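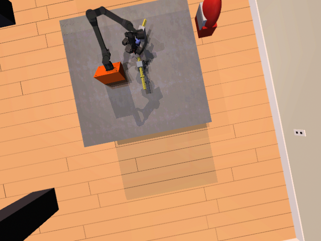
Nesari opens direct train between Lei and Bitden

The railway company Nesari will start a direct train between Lei and Bitden on 13th July. Until now passengers on this way have been obliged to change at the junction in the valley, and in the evening the connection was often missed. The tickets are on sale since last week at the stations, by telephone and on the booking site Etuvex.

The new train covers the 325 miles between the two cities without a change. It leaves Lei in the morning, stops at four stations and arrives in Bitden in the early afternoon. In the opposite direction the departure from Bitden is in the late afternoon, so that a person who has only a short appointment in the city can return the same day. According to the company, the trip becomes some 47 minutes shorter than the present one, and most of this time is won at the junction, where passengers today wait on the platform for the second train.

At the beginning there will be one train in each direction every day, also on Sundays. A second one is planned for the next year if enough carriages come back from repair. Nesari did not want to give a date for this.

"We have received letters about this connection for many years," said Bradley Mapplebeck, head of timetables at Nesari. "The people who wrote us were mostly not asking for a faster train. They asked to stay in their seat. A family with two suitcases and a stroller does not like to run over a bridge in four minutes."

Mapplebeck explained that the direct train was already foreseen for May, but the works on the line north of the junction took more time than expected. One of the two tracks was closed during the whole spring and the trains had to wait for each other. The track is again open, with a speed limit that will stay in place until the fall. The published timetable takes this limit into account, and the company says it will not be changed when the limit is lifted.

The prices

The lowest one-way fare is $18. It is offered in a limited quantity for each train and can't be refunded or moved to another day. When these seats are sold, the next fare is shown automatically. The flexible ticket costs more than double, but it may be exchanged without a fee until the moment of departure, and it is also valid in the older trains with the change at the junction.

Children under six travel free if they do not occupy a seat of their own. For students and for passengers over 65 the usual reduction cards are accepted, but not in combination with the lowest fare. This was already the rule on the other lines of Nesari, and it has caused some discussions at the ticket windows in the past, so it is better to ask before paying.

Etuvex shows the new train in its search results together with the buses on the same route. The bus is still the cheaper choice on many days, especially in the middle of the week, and it arrives closer to the old town of Bitden. It needs however almost two hours more than the train, and in winter the road over the pass is sometimes closed. Those who compare the offers should look also at the place of arrival, as the bus and the train do not use the same station in Lei either.

A seat reservation is included in every ticket for the direct train. If you buy on Etuvex, you can choose between window and aisle, but a specific carriage can be requested only at the station or by telephone. Groups of more than 10 persons have to write to the group desk of Nesari before booking, and they receive an answer within three working days.

On board

The train will run with carriages that Nesari used before on its coastal line. They have been cleaned and have received new seat covers, but they are not new, and there is air conditioning only in first class. In second class the windows can be opened. Each carriage has power outlets, one for every two seats. There is wireless internet in the whole train, although the company warns that it does not work in the long tunnel and not very well in the half hour after it.

A small buffet sells coffee, sandwiches and cold drinks in both directions. Hot meals are not offered. Up to six bicycles can be carried, and for them a separate ticket is necessary, which must be bought together with the passenger's own. Small dogs in a bag travel without payment. Bigger dogs pay half of the second-class fare and have to wear a muzzle.

For passengers in a wheelchair there are two places in the second carriage. The help for boarding must be ordered one day before at the latest, by telephone or at the ticket window in Lei or Bitden. Two of the four stations on the way still have low platforms, and at these the staff will use a mobile ramp.

What changes for other trains

The evening train from Lei to the junction will leave nine minutes later than at present, to give room for the direct train coming from Bitden. Passengers who use it to reach the mountain line should check their connection again. The morning trains keep their times. The tickets that were already bought for the evening train remain valid and do not have to be exchanged, and customers who no longer reach their connection can ask for a refund at any ticket window of Nesari, also when they have booked with Etuvex.

The new timetable is posted in all the stations of the line. A printed version in pocket format can be taken without payment from the information desks in Lei and Bitden.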